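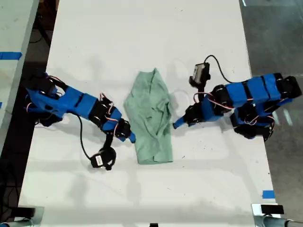 Is the Plotus kit worth keeping on the bench past the trial?

For the cloth work we would keep it, with a few things to sort out first, and I'll try to lay those out below in the order they came up.

Progress report to the Rasta small equipment fund
Thursday, August 23, 2018

Thank you again for covering the kit and for being so patient with us over the summer. I know the last report was mostly about shipping and table legs, so I'm very happy to have real work to tell you about this time!

As you'll remember, the grant paid for 2 Plotus arms with their motors, wrist cameras and wiring, and for the folding and handling trials we call Ejigu. Putting the arms together took longer than the booklet led us to expect (the shoulder joint on one of them went together backward the first time, and I'll own up to that one). Once they were clamped opposite each other across the table, though, they have been good company. We have logged 676 runs so far, nearly all of them with a single small cloth, and 14 of those had to be thrown out for a loose connector at the wrist. The connector is my main complaint about the product. It's a small push-fit plug and it works itself free when the arm reaches across its own body, so we now check it every morning before switching on.

The grippers deserve a paragraph to themselves. Out of the box the fingers are a little slick for thin fabric, and a cloth would slide away just when you thought you had a corner. We tried several coverings and settled on plain tape, changed whenever it starts to lift.

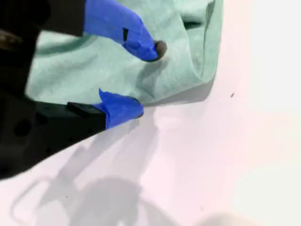 It's a cheap fix and we like it, but I do think a kit at this price should come with a proper grippy tip, and I've written to the maker to say so. They answered kindly and promised to look into it. The fingers do better with small things than I had feared, and I'd love to spend more time on those this fall.

The software side has been smoother. Conda, the control package that comes with the arms, was running on our old desktop by the end of the first afternoon, and the calibration steps are clear enough that our newest student got through them alone. The manual is thin on camera settings, so we've started keeping our own notes and will gladly share them with your other grantees.

On money, we have 200 dollars left in the parts line. With your okay I'd like to put it toward spare wrist cables and one spare motor, and carry anything left over to December, when the next report is due. Please let me know if you'd prefer it handled some other way. You're also very welcome to come by and watch a run or two, any afternoon that suits you.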